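Postitz Robot Club: Frequently Asked Questions

Last updated 22/01/2025

I get the same questions every time we open sign-ups, so I finally sat down and typed them all out. If yours isn't covered, write to me through the contact form and I'll add it (eventually – I also run the club, so be patient with me).

Who can join?

Anyone who'll be in grades eight through twelve in August. You don't need to have coded before, you don't need to be a math whiz, and you don't need to own a soldering iron. We've got room for 30 students this year and the list fills up pretty fast once the school newsletter goes out, so don't sit on the form.

I've never programmed anything. Will I be totally lost?

For the first couple of meetings, maybe a little! Everybody is. We start with moving the arm by hand and writing down positions, which takes no code at all, and then we move on to short Python scripts that I hand out half finished. You fill in the gaps, break them, fix them, break them again. By the time the Geler Cup comes along, most people are writing their own from scratch and complaining about mine.

What's the Geler Cup?

It's the regional contest we enter every year. Each team gets the same set of pick-and-place tasks, a practice period, and then three scored runs per task. You get points for finishing, points for being gentle with the objects, and a small bonus for speed that I keep begging people to ignore. Our best result so far was 876 points, and yes, there's a sticky note with that number on it right above my desk.

Do we build our own robot?

Not in the first year. You'll work on the club arm, which we call Kaushik (it came with that name written on the shipping crate and it stuck). Second-year students can join the build group, who are putting together a smaller arm from a kit. I know some of you want to build right away, and I get it, I really do. But you learn so much faster about what a good gripper needs once you've spent a few months fighting with an existing one.

What do we do all year, then?

The fall is basics: safety, jogging the arm, saving positions, simple loops. Then we do vision, so finding a thing on the table from the camera picture and getting its position in numbers the arm can use. After that it's all tasks, tasks, tasks until the contest.

The tasks sound easy when I read them out. Take one thing out of a tray and set it down on the table. That's the whole assignment, and it'll eat up your entire afternoon the first time you try it. The tray has a rim, so you can't just slide in from the side, and anything lying close to the wall leaves you very little room to get a finger down next to it.

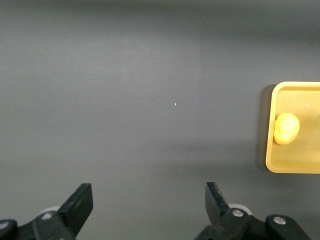 So we practice the approach on its own for ages before anybody is allowed to close the fingers on something. Stop high, check that you're lined up, come straight down, stop again. I make people say out loud where they think the fingers will land, and then we look. It feels silly for a meeting or two and then it really starts to pay off – you get this sense for how wide the fingers are and how much space they need, and you quit bumping into rims.

Lumpy objects are their own kind of fun, by the way. With a block you know where the sides are. With something round and uneven you have to pick a direction to grab from, and the one that looks best from the side of the room often looks pretty bad from the wrist camera. Try both, write both down in your notebook, keep the one that works.

Why is the camera on the wrist and not up on the ceiling?

We've tried both, and I like the wrist better for beginners. You see your own fingers and the target in the same picture, so you can tell if you're heading the wrong way before you get there. The downside is that your view changes every time the arm moves, and your code has to deal with that. We spend a whole unit on it. Bring snacks.

My vision script keeps finding objects that aren't there. Help?

Ask me how many times I've heard this one! Check your minimum size first. If it's set too low, a speck of dust counts as an object and your arm will go after it with great enthusiasm. Next check shadows. The edge of a dark shadow can look like the edge of a thing if your threshold is too touchy, and light across a tabletop is never as even as you think. Save a picture of the bare table with the lights the way you'll have them, and compare against that.

How many practice runs does a team need?

More than you'd like. Last season we logged 4000 grasp attempts as a club, good and bad together, and I think the bad ones taught us more. Please log your misses! I won't be mad, I promise. A log with only successes in it is no use to me when I'm trying to help you.

What does it cost?

There's no fee. A local company, Zandinora, pays for our replacement parts and the contest entry. You cover your own lunch on contest day and a notebook, a paper one, any kind you like.

How big are the teams?

We cap them at 7 for the contest, but for regular meetings I split everyone into pairs or threes so you get decent time at the controls. You'll swap partners every few weeks. If you come with a best friend, you two will work together plenty, just not the entire year.

Can I touch the arm while it's running?

No. Hands off the table whenever the motors are on, long hair tied back, one person at the keyboard, and one person on the stop button who does nothing else. If you need to move an object, say "stop," wait for the answer, then reach in. I'm easygoing about nearly everything except this.

What if I miss a meeting?

It happens, don't worry about it. Slides and starter code go up in the shared folder the same evening. Read your partner's notebook when you come back and you'll be caught up in ten minutes. If you're going to be gone for a longer stretch, let me know so I can shuffle the groups.

Can parents watch?

Sure, come on in! There are chairs along the back wall. Just know that a practice meeting can be a whole lot of quiet typing followed by a very short movement and a very loud groan.

How do I sign up?

Fill in the form on the club page, have a parent or guardian sign the safety sheet, and bring the sheet to your first meeting. I'll email you back with the room number and the start time.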